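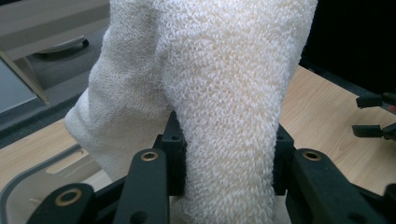 Jasen

So, hi! I run Vurnska, the accordion school upstairs on Sæther Street in Nuvis, and I've been told for years that a proper school has a proper About page, so I'm finally sitting down to write one. It used to say "adult accordion lessons, call for times" and that was the whole thing. People did call, which was nice, but then I'd spend half an hour on the phone going over what I could have just written down.

I teach adults who have never played. Some of them read music and plenty don't. A good number inherited an accordion from a grandparent and want to know if it's any good (sometimes it is, sometimes it has been living next to a furnace since before they were born), and quite a few heard one at a wedding and couldn't stop thinking about it. I love that second group. I was in it.

My own start was pretty rough. I bought a full-size piano accordion at an estate sale because it was red and shiny and I had a little money in my pocket. It was much too big for me, three of the bass buttons were stuck down, and I carried it up two flights of stairs swearing the entire way. I taught myself out of a library book with a torn cover and learned nearly everything backward, bellows most of all. I pushed when I should have been easing, I ran out of air in the middle of every phrase, and my left shoulder hurt for a year. When I did get a teacher she made me play one long note, in and out, for most of a lesson. I was so annoyed! And then I went home and my waltz sounded like a waltz.

So that's how we begin here too. One note, in and out, nice and even, and you'll probably be annoyed with me as well.

What a class is like

Group classes run 90 minutes with a break in the middle, and I don't skip the break, even when we're behind. Accordions are heavy and backs are backs. I take up to 13 people in the beginner class. Any more and I can't hear who is on the wrong row of basses, and somebody always is, including me on a tired evening. We sit in a horseshoe, we play slowly, and we sing the left hand out loud before touching a button (oom-pah-pah, yes, really). You'll feel silly for a couple of weeks and then you'll catch yourself doing it in the car.

By the end of the first term most people have a waltz, a polka and one slow tune they picked on their own. I've had folks pick hymns, TV themes, a lullaby, and one memorable heavy metal ballad that sounded terrific on reeds. I don't care much about style. I do care that you can start the tune, get to the end of it, and keep going if you trip on the way.

There's a student concert every November. Playing in it is optional, and eating the pie afterward pretty much isn't. It's friends and family, folding chairs, and a lot of coats piled up in the hall.
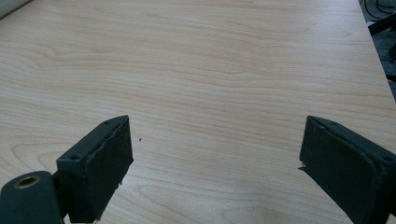

About instruments, then, since I get asked all the time. Please don't buy one before you come. I keep loaners in a few sizes, mostly the smaller 48-bass kind, and you can take one home for the term for a small fee. After a few weeks you'll know whether you want piano keys or chromatic buttons, and how much weight you're willing to put on your lap. Then we can talk about shopping. If you already own one, bring it along and I'll have a listen. I do small fixes myself — sticky keys, worn straps, a bellows pin that's come loose — but I don't tune reeds. I tried that once on a junker and I'm not sorry I stopped.

If yours stays at home, keep it somewhere dry, standing on its feet, in the case with the straps closed. Don't leave it in the trunk of the car in summer. The reeds are held in with wax, and I'll let you imagine the rest.

The room

We're at 347 Sæther Street, up one flight over the shoe repair place. There's a lift around the back if you don't want to haul a case up the stairs, just ring and I'll come down and open the gate. Parking is fine in the evening and pretty bad before five. Bring water, and wear a shirt without big buttons on the front, they scratch the back of the bellows and they dig into you too.

Where the name comes from

Vurnska was what my family called the noise an accordion makes when you pick it up without doing the strap first, that long sad wheeze. I have never seen it in any dictionary. It made my brother laugh so hard as a kid that it stuck, and when I had to put something on the business license it was the only word I could think of.

I also teach private lessons two afternoons a week, and there's usually a waiting list for those, so the group class is the faster way in. If you're on the fence, come and sit in on one. You can just listen, or I'll hand you a loaner and you can wheeze along with the rest of us. New beginners start at the top of each term, and I answer email in the mornings, before the coffee runs out.

Our School > Who We Are > About Vurnska

Filed under: Adult Beginners, Accordion, School News

Last updated: 2019-09-20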